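Oiling a pale table top — worth it or leave alone?
Home and Garden > Furniture care

farholm_lee
Posted 13 Jul 2026
We've taken on a table with a very pale top and I can't decide what to put on it, if anything. It gets used every day for meals and homework. I've always oiled darker wood and been happy with it, but I've read that oil turns pale wood yellow.
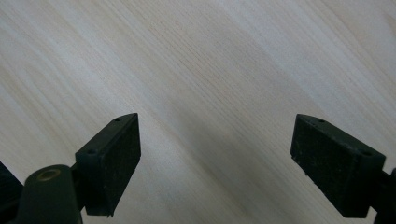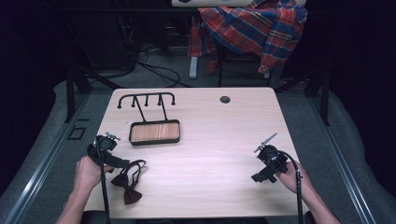

Pale wood grain in both, the second taken from further back.

I have most of a tin of Karoleo left from the worktops and would like to use it up if it won't spoil the colour.

Pinner33
Don't oil it until you know what is on it already. If it was lacquered at the factory the oil will sit on top and stay sticky. Put a drop of water somewhere out of the way and leave it for ten minutes. If it beads up, there's a finish on it and you can put the tin back in the shed.

munther tannous
Agree with the water test. I would also check that it's solid wood. If it's veneer, go very easy with any sanding. I went through the edge of a sideboard with 120 grit in less time than it takes to boil a kettle, and no amount of wax hides that.

Oldshavings
Oil is fine on pale wood. People fuss too much about yellowing. I've done two ash tables, one of them nine years ago, and they look better now than they did new.

Pinner33
They look better to you. Ash goes the colour of weak tea under ordinary oil. If farholm_lee wants it to stay pale, ordinary oil is the wrong thing.

Oldshavings
It goes that colour in sunlight anyway, oil or no oil.

Pinner33
Some of it does. Not as fast, and not in one afternoon.

kestrel_201
We used the Lemaire white oil on a birch desk. It has a bit of pigment in it which keeps the colour down. Two thin coats, wiped off well, with a day between them. It marks if you leave a wet glass on it overnight but a light rub and another coat sorts it. Lay the rags out flat outside to dry when you've finished, don't ball them up in the bin. They can catch fire.

farholm_lee
Thanks all. Did the water test on the underside and it soaked straight in, but now I'm wondering if the top was finished and the underside wasn't.

munther tannous
Quite likely. Plenty of makers only finish the faces you see. Try it on the top, near a corner, and wipe it off after a minute or two.

farholm_lee
Beads up on the top. So that's lacquer?

Pinner33
Lacquer or varnish, yes. Damp cloth, drop of washing-up liquid, dry it afterwards. Leave the Karoleo for the worktops.

Oldshavings
Or strip it and oil it properly.

kestrel_201
I wouldn't strip a sound finish. Wait until it wears through. Ours had Nevau varnish on before and we only took it off when it started flaking in September.

farholm_lee
Leaving it alone for now then. Will get some coasters.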